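Clear the table first

Every rule book for robot work I have read begins with the emergency stop. I agree with this, but I would like a second page about the table.

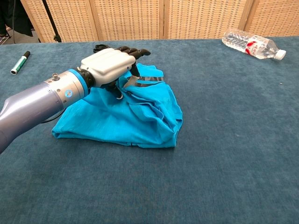
At Dreren, where I worked until November, we kept 1,429 recordings of cloth handling. When Ngaio Grimshaw reviewed them, she asked a simple question: which objects belong to the task? For many recordings we could not answer her. A bottle or a pen was on the table in one recording and gone in the next, and no note told us if this was a choice.

My proposal is small. Before each run, the operator writes down every object within reach of the arm – also the ones that nobody will touch. Drinks stay closed, or better, they stay on another table. Two people sign the list.

Recep Yaman thinks this is too strict, and that a robot must learn to live with our mess. He may be right about the robot. But I am speaking about the people who must read the records three years later, and I would still ask them to sign.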